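Lulix Fan Companion, User Guide
Section 4: Setting Up for Your First Convention

This section explains how to prepare the Lulix app before you travel to a fan convention. Please do the steps at home, on a good connection. Inside a large hall the phone network is often slow, and the first download takes several minutes.

Before you begin

You need the following:
- a phone or tablet with the Lulix app installed
- the order number of your ticket
- your badge, if the organizer sent it by mail

4.1 Adding your badge

1. Open Lulix and tap My Events.
2. Tap Add Event and write the name of the convention. For this guide we use the Brastcombe Comics and Games Weekend.
3. Select the correct event from the list. Some conventions have a spring edition and a September edition with the same name, so check the month.
4. Enter your order number. Do not type the letters in front of it, only the digits.
5. Tap Link Badge. A green mark appears next to your name when the badge is linked.

Note: One account can hold up to 2 badges for the same event. If you come with a larger group, the other persons must make their own accounts.

Caution: Do not share a screenshot of the badge code. The first person who scans it at the gate will use it, and the entry cannot be given back by us.

6. Close the event page and open it again. The floor map is now downloaded to your device.

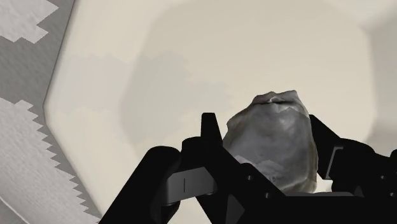 4.2 Building your schedule

1. Open the event and tap Program. Panels are shown by starting time, and the earliest is on top.
2. Tap the star beside each panel, signing or screening that you want to attend.
3. Tap My Day to see only the items with a star. If two items overlap, both are shown with an orange line.
4. To keep both items, do nothing. To remove one, press it for a moment and choose Remove.
5. Set the reminder. The normal setting is 20 minutes before the start, but for the main stage we advise 60 minutes.

Note: A star is not a reservation. Seats in the Arsenault Room are given in the order of the line, also when the panel is in your schedule.

Autograph sessions work in a different way. They need a session code, and the organizer publishes the codes in the morning of each day at 8:30. To enter one:

a. Tap Signings, then Enter Code.
b. Type the four digits, for example 3486.
c. Wait for the message "Your place is saved." If you leave the page before this message, the code must be typed again.

4.3 Costume check-in

Visitors in costume can register their props before arrival. This makes the line at the prop table shorter for everybody.

1. Tap Costume, then New Prop.
2. Choose the kind of prop (sword, staff, shield, wings, other).
3. Give the length and the main material.
4. Save. You receive a prop number such as 1273. Write it on a piece of tape and put the tape on the handle.

Caution: Registration in the app is not an approval. The staff at the prop table can still refuse any object with a metal edge or a hard point.

If your costume is heavy or hot, open the map and turn on the layer Rest Areas. You can then filter by seating, water and changing rooms. 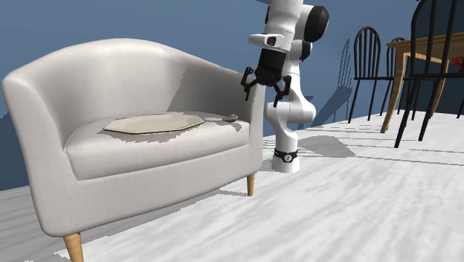

Figure 4-2. Armchair with light wooden legs.

4.4 If something does not work

The badge does not link: check that you use the same e-mail address as for the ticket.

The map is empty: delete the event, restart the app and add the event again. Your stars are kept.

Error 1776 appears: the clock of your device is wrong. Turn on automatic time and try again.

Badges bought through Plillosport can need one more day before they appear. For selling or changing a badge, continue with Section 5.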